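实验室通讯 一月号 · 方法与设备

滤纸称量法测定粉尘沉降量:去年数据复核及今年起的几项改动

去年全年,材料组用称量法做了191份沉降粉尘样品,采样点分布在Henesau厂区的研磨间、包装间和两条外走廊。年底复核原始记录时,发现其中20份的空白校正值偏大,超出内部规程允许的范围。本文说明原因、处理方式以及从本月起执行的改动,请各采样人员对照自己手里的规程版本,旧版封面编号为3754,不再使用。

偏差来源。20份样品集中在供暖开始后的几周。天平室相对湿度在这段时间下降较快,纤维素滤纸的平衡含水量随之变化,而当时的规程只规定“恒重后称量”,没有规定恒重期间的湿度范围,也没有规定采样前后两次称量应在同一湿度条件下进行。采样前在较湿的空气中称量,采样后在较干的空气中称量,纸本身失去的水分就会从粉尘质量里扣掉。沉降量越低的点位,受影响的比例越大,外走廊的两组数据最为明显。

已排除的因素有两个。其一是天平漂移,Pejman Karimi调出了全年的砝码核查记录,各次读数均在允差之内。其二是静电,去年春季已在天平门侧加装离子风装置,对同批滤纸开关各测一轮,未见系统差异。

数据处理。20份样品不作废,在数据库中加注“湿度未受控”标记,原值保留,不参与年度均值计算。能找到同批空白滤纸称量值的,另列一栏修正值,供内部参考。需要向外提交的报告一律采用不含标记样品的统计结果,并在脚注中写明剔除份数。Plemo项目的季度报告已经按此重算,与原稿相比,研磨间均值没有变化,外走廊均值上调,新旧两版均存放在项目文件夹内。

关于盛放与转移。规程新版增加了一节,规定滤纸在平衡、转移和暂存时的承托方式。承托面须平整、易清洁、不掉屑,首选浅口不锈钢盘。盘底先铺一张白纸作衬垫,衬垫只作隔离和观察落屑之用,不参与称量,每批更换。滤纸用平头镊子夹取边缘,不得用手接触采样面,也不得叠放。

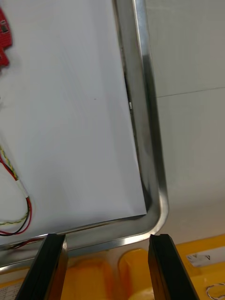 浅口不锈钢盘与白色纸张,右侧为盘沿。

钢盘的清洁顺序为:先用无尘布干擦,再以异丙醇擦拭,最后自然晾干。圆角与盘底交接处容易积存细屑,擦拭时须单独走一遍。清洁后的盘子倒扣存放于柜内,不与采样架混放。盘内壁出现划痕的,转为一般用途,不再用于称量样品。

平衡条件。新规程把平衡时间与湿度一并写入。滤纸在恒湿箱内平衡不少于24小时,箱内相对湿度设定为50%,两次称量之间的湿度差不得超过规程附表所列限值。超限时须重新平衡,不允许以计算方式补偿。恒湿箱使用Pichler型号,湿度探头每季度与参考探头比对一次,比对记录贴在箱门内侧,同时录入设备台账。

空白滤纸。过去每批带一张实验室空白,今后每批增加一张现场空白。现场空白随样品运到采样点,打开盒盖后立即合上,不暴露采样,其余流程与样品相同。两张空白的质量变化方向不一致时,该批数据暂缓发布,由当班人员检查运输盒密封圈及恒湿箱记录后再定。

称量记录。纸质记录表改为双人签名,第二签名人只核对滤纸编号、皮重和毛重三项。滤纸编号仍用软铅笔写在边缘非采样区,不得使用中性笔或记号笔,墨水中的溶剂挥发会带来可测的质量变化。称量前后各记录一次天平室温湿度,记录到小数点后一位。

运输盒。目前在用的运输盒有两种,扣盖式和旋盖式。扣盖式在颠簸路段有松脱的情况,Pranell仓库采样线已全部换成旋盖式,其他线路待库存用完后更换。更换前,扣盖式盒子须加一道可移除胶带,胶带不得贴到盒内侧。

尚未解决的问题。玻璃纤维滤膜吸湿性低,换用后可以减小湿度的影响,但边缘较脆,夹取时掉纤维会造成负偏差。目前计划在研磨间并行布设两种滤材,采样周期与现行周期一致,结果出来后再决定是否在低沉降点位改用。布点图已发给各采样线负责人,对点位有意见的请直接在图上标注后返回。

新版规程自2019年1月4日起生效,电子版在共享盘“方法文件”目录下,纸质受控本每个采样间一册,领取时请交回旧版。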